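Moving to a smaller place, four months in

I moved to Bovcombe in December, into a one-bedroom flat over a row of shops on Salgate. Before that I rented half a house with a garage, and the garage was where everything went. The new place has no garage. It has one closet, a hall cupboard with the water heater in it, and a kitchen you can cross in two steps.

A few people have asked how it's going, so I'm writing it down.

The move itself cost $1,054. That covered the van, two movers, and a mattress bag I could have skipped. I got three quotes and took the middle one. The cheapest company wanted to come at six in the morning and the most expensive one charged extra for stairs. There are 19 steps up to my door with a turn halfway, and the couch did not like the turn. We took the feet off and it went up on its end.

I gave away the bookcase, the treadmill, the second set of dishes and most of the garden tools. I sold the desk. I kept the dresser, the bed and the couch. I don't miss anything on the first list except the long ladder, which I have needed twice.

The table has turned into the most used thing I own. I eat there, pay bills there, fold shirts there and sort the mail there. In the old house I had a different surface for each of those jobs and all of them were covered in stuff. Now it has to be cleared at the end of the day or there's no breakfast in the morning.
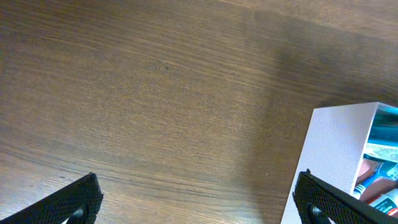
Wood grain, with one small dark speck.

Heating was my biggest worry, and it has been fine. The shop below keeps its heat on until seven in the evening and some of that comes up through the floor. My highest bill so far was $228, and that was for two months. At the old house I would have paid more than that for one. The bedroom is still cold. It faces the parking lot and the window doesn't close tight at the bottom. I put foam tape along it, which helped, and I've written to the landlord about a proper repair.

Noise is the other thing people ask about. The deliveries start early and there is a beeping truck. I slept badly for the first few weeks and then stopped hearing it. The bar on the corner is quieter than I expected.

Shopping has changed more than I thought it would. I used to drive out and buy paper towels and everything else in bulk, and there was always room for it.
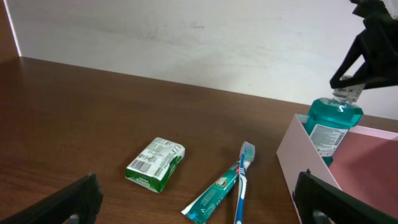
These days I buy one of a thing, and when it gets low I buy another one. It costs a little more each time, but I throw less away. The grocery store is a five-minute walk, so running out of something is not a big problem. I do still buy rice and coffee in large bags. They live under the bed.

Next job is the closet. I want a second rail put in at waist height, and I need to find out if the wall behind it will take screws. If it won't, I'll get a freestanding one and lose some floor. I'll post again when it's done.

Contact | Copyright, all rights reserved | Back to top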